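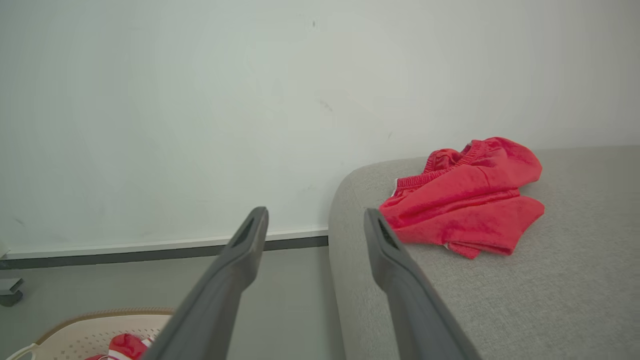 集合住宅カソウ（Casow）管理組合 第2回設備部会 議事録(7月)

開会 19時
出席 ヘイスカネン(議長)、ケットゥネン、ピニェイロ、ヒルヴォネン
欠席 コイヴィスト(委任状あり)

1. 前回議事録の確認
ヒルヴォネンより、給水ポンプの点検周期に関する記載の訂正要望があり、「年1回」を「半年に1回」に改めたうえで承認した。

2. 給水管更新工事
対象は全164戸。エレント社(Erent)の見積は共用竪管のみを範囲とし、専有部の枝管を含まない。ケットゥネンより、竪管と枝管の接続部は異種金属となるため絶縁継手を仕様書に明記すべきとの指摘があり、了承。断水は1系統ごとに実施し、系統別の工程表を業者に求める。 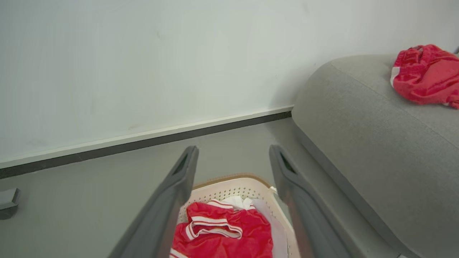

3. 共用部内装の補修
壁面の塗り替えは、擦れ跡の残る箇所も含めて次年度に一括発注する案が示された。
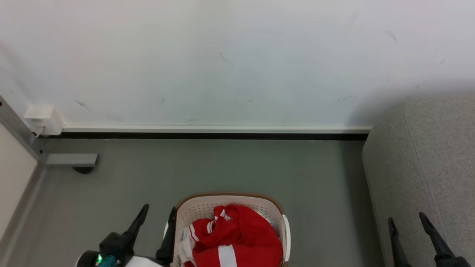 部分補修は色差が出やすく、全面塗装との単価差も小さいとの意見が多数を占めた。塗料は艶消しの水性とし、品番は見本板により次回決定する。床材は今回の範囲に含めない。

4. 駐輪場の登録更新
登録台数276台。ピニェイロより、更新手数料を1台700円に据え置く案が提出され、異議なく可決した。

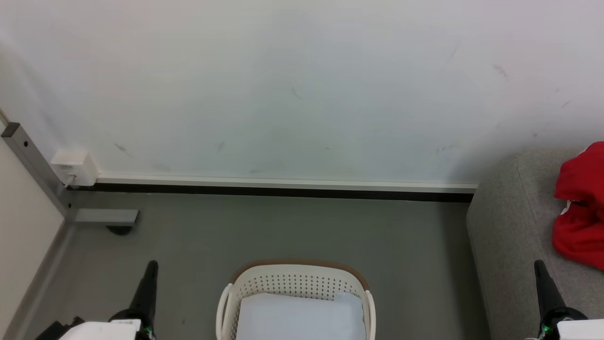

未更新車両には札を付け、2か月の掲示期間を経て移動する。移動先の区画については、消防設備の点検動線と重なるおそれがあり、継続審議とした。

5. その他
宅配ロッカーの保守契約について、ナスララ社(Nasrallah)から更新条件の提示があった。ヒルヴォネンが現行契約との差異を表にまとめ、次回提出する。

閉会 20時40分
記録 ケットゥネン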